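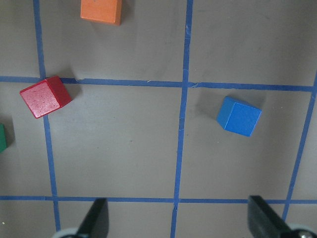 Skornar wrist camera + Ostix two-finger gripper, quick review

Had this pair on the arm 4 weeks now, swapped in for the old Prukgate set. Short version – keep the camera, think twice about the pads.

Camera first. Both fingertips stay in view with the gripper wide open, so lining up on a small block is easy. Colours come through clean, red and blue no bother. Shadows confuse my block finder a bit, had to fiddle with the threshhold. Blue tape grid on the bench helps loads.

Gripper: decent squeeze, quiet. Pads slip on worn paint if the cube is turned even slightly. Prukgate never did that. Manual is 2 pages and one of them is adress labels.

Ordered through Kereama, box came quick. Four stars for the camera, three for the gripper. Will try softer pads next.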